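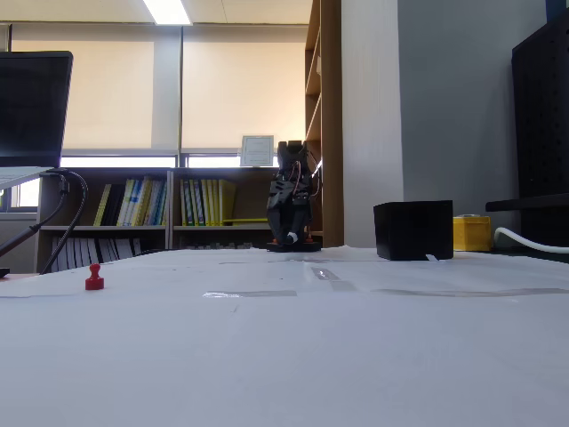 Questions about the dropped arm fault on the Ornum desk arms

On the Ornum desk arms we had a fault in February that made the arm lose its holding force and fall during a task. Many groups who use the same arm have written to us since then, so I collected the questions on one page. The task in which it happened is the peg task, where the arm must pick up a small red peg from a table covered in white paper and put it down in another place. The paper is held with clear tape, and the tape is also part of the story, as you can read further down.

What exactly went wrong?

The second joint from the base, which we call the shoulder, stopped holding. The arm was lowering the gripper towards the peg and for a short moment everything looked normal. Then the upper part came down by its own weight and the fingers hit the table. One finger tip broke. The software still showed the last good position, so the person at the laptop saw a healthy arm on the screen and a fallen arm on the table.

Was somebody hurt?

No. Ikechukwu Oyewole had his hand near the table a few minutes before, to move the peg back to its starting place. The arm is small, but the finger parts are hard and have sharp printed edges, and we treat the event as a safety matter and not only as a repair.

What was the cause?

A wire. The wires go along the outside of the arm and make loops at the joints, so that the joint can turn. On this arm the loop at the shoulder was too short. Each time the arm reached far forward, the wire was pulled a little at the connector. After 83 runs of the peg task the connector had come out far enough to lose contact. The motor then had no power and could not hold.

Why did the software not stop the arm?

The control program asked each motor for its position, and when a motor did not answer, the program used the old value again. This was written for short gaps in the communication, which are normal and do no harm. There was no limit on how long the old value could be used. Now there is a limit. After six missed answers the program gives a warning sound, stops sending new movements and writes the number of the joint in the log.

Does the stop prevent the arm from falling?

Not always, and I want to be clear on this point. If a motor has lost its power, the program cannot make it hold. The stop only prevents the other joints from continuing to push. A fall is still possible. Please keep hands and face out of the area below and in front of the arm whenever the power is on, also when it stands still.

You mentioned the tape. What does it have to do with the fault?

At first we believed the tape was guilty. Two days before the fall, a finger had caught the end of a strip and lifted the paper, and the arm had shaken quite strongly. Gunvor Sjöberg compared the motor logs from both days. The shaking did not damage the motor, but it may have moved the connector a little. We cannot prove this. We now press the ends of the tape flat before each session and change any strip that has started to curl.

How do I check my own arm?

Switch off the power and support the arm with one hand, as it will sink. Move the shoulder slowly to its most forward position and look at the wire loop. It should still hang with a small curve. If it is straight, it is too short. Then do the same with the elbow and the wrist. Press every connector in with your thumb. If one of them clicks, it was not fully in. Write this down, even if the arm has never fallen.

How long should the new wire be?

We used wire that is 12 centimetres longer than the old one for the shoulder. The other joints kept their wires. A loop that is too long is also a problem, for it can catch on the gripper, so we fix it with one soft tie at the middle of the segment. Do not put the tie at the joint itself.

Can I glue the connector?

Please do not. Chibuzor Olaniyan tried it on a spare motor and could not open it again without breaking the socket. We use a small printed clip. The drawing is in the Clirness folder together with the other spare parts.

Are the recordings from before the fall still good to use?

Most of them, yes. Hadiza Adeleke went through the logs and found 14 runs in which the shoulder motor missed answers for longer than normal. In these the written position and the real position may be different. They are marked in the list and you should leave them out of training. The rest can be used as before.

Has it happened again?

Not on this arm. One group at Flodham told us of a similar fall with a loose wrist connector, and there the gripper only turned down and let go of the object. They have put on the clip too.

Who do I write to if my arm has fallen?

Write to Yakubu Edet. Send the log file, the name of the joint and a photo of the wire loop before you touch anything. If you already pushed the connector back in, tell us that as well. It is no problem, but we need to know it when we read the log.

Last changed: December 9, 2024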